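Gota grippers – dual arm comparison, notes and data card

Status: working copy, June. Ask Rokeya Barua before you build anything on top of it.

What it is
Recordings from the two-arm cell, made to compare two sets of finger pads, Guerra (the old ones) and Daneo (new, a bit softer). Same arms, same controller, same table. Only the pads change between sets.

What's in it
90 episodes in all. 21 are Daneo with the slow close, the rest split between the other settings, see settings.csv. Thin stuff mostly: paper, card, one cloth. Each episode has joint positions, gripper opening, commanded opening and the fixed camera video.

Layout
guerra/ – old pads
daneo/ – new pads
settings.csv – one line per episode
notes.txt – Laurier's comments, unedited

Known problems
– 9 episodes have the video starting late. Joint data is fine, marked late_video in settings.csv.
– Left gripper opening reads slightly high in all the guerra/ files. Subtract the offset in the header, dont do it twice.
– Thursday's runs used the wrong closing speed for the first 5. Kept them in, flagged.
– Force is motor current only. No real force sensor on either side.

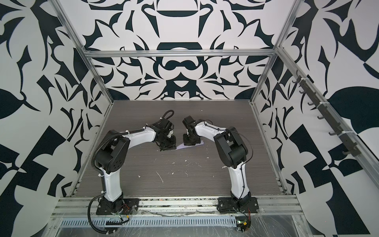
Paper is where the pads differ most. Guerra tends to push the sheet along before it gets an edge, Daneo gets hold sooner but lets go late, so the handover from left to right drags. Laurier Hawthorne thinks thats the release speed and not the pad. Could be right, needs another set with release speed as its own column.

Not tested: anything heavy, anything wet, both arms pulling at once.

Loading
Use the Traltulach reader, the older script mixes up left and right. Angles in radians, opening in milimetres, time in seconds from episode start.

To do
– redo the flagged Thursday runs
– cloth with Daneo, fast close
– one joint limits file for both arms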